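Sutodby Music and Play Room is looking for a part-time room assistant to set out, check and put away the things our groups use. The post starts in January and is based at our ground-floor room in Carkham. It is 7 hours a week over 3 mornings, term time only.

## About the room

The room is shared by a beginners' music group, a parent and toddler session and a games afternoon. They share one set of tables and one set of shelves, so stands, sheet music, building blocks and poker chips tend to end up together. We need someone who will sort them out between sessions and leave the room ready for the next group.

The stands get the most wear. Folding music stands have a clamp collar and a knob that holds the legs, and people often force them.

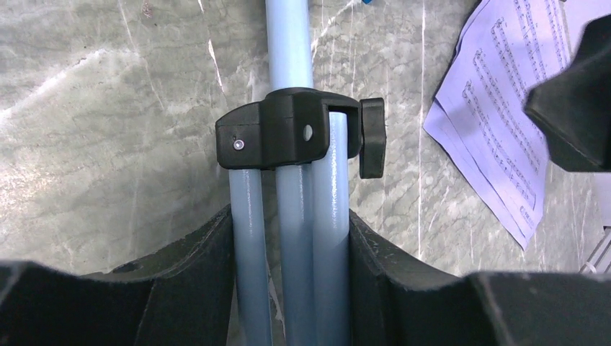 You will be shown how to loosen, fold and tighten each type we own. No musical training is needed, though it helps if you can tell which way up a page of music goes.

## What you will do

1. Clear the tabletops after each session and put blocks, chips and small loose parts back in their own boxes. Look around the bases of the stands, where small pieces get left.

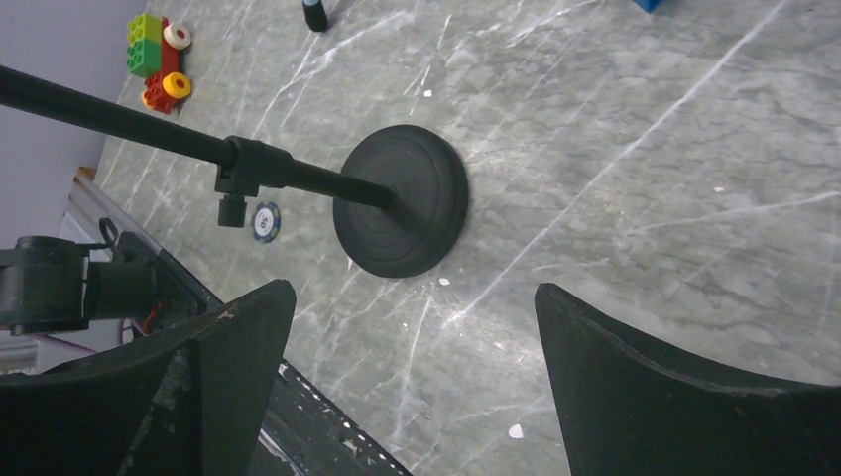 2. Set up the music stands for the beginners' group and put the sheet music on them. Pages should sit squarely on the tray. If one is hanging over the side, move it before it falls. 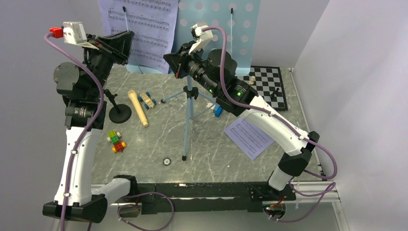 3. Check knobs, clamps and screws, tighten what is loose and write down anything that needs a new part. Rosalía Vidal orders the parts.

4. Wipe the tables. The marble-patterned tops take a damp cloth and nothing stronger.

5. Keep the list of sheet music up to date. We have 900 sheets, and 80 of them are still to be entered.

Before the music group comes in, the tray should be angled so that a seated player can read both pages.

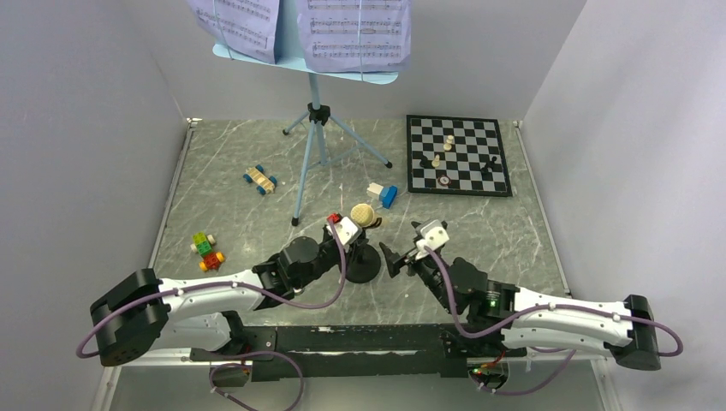 Inmaculada Arrieta leads that group and will tell you which pieces are wanted. She usually leaves a note on the shelf by the door the afternoon before.

## Who we are looking for

You should be tidy, on time and able to work alone for an hour or two. Some lifting is involved - mostly stacking chairs and boxes of music. Experience in a school, library or playgroup is useful but we don't ask for it. You will need two references.

## How to apply

Write to Ayanda Cele at the Carkham office with a short letter saying why the job suits you and which mornings you can work. There is no form. Interviews will be held in the room itself with Ayanda and Visitación Olmedo, and you are welcome to ask to see the store cupboard while you are there.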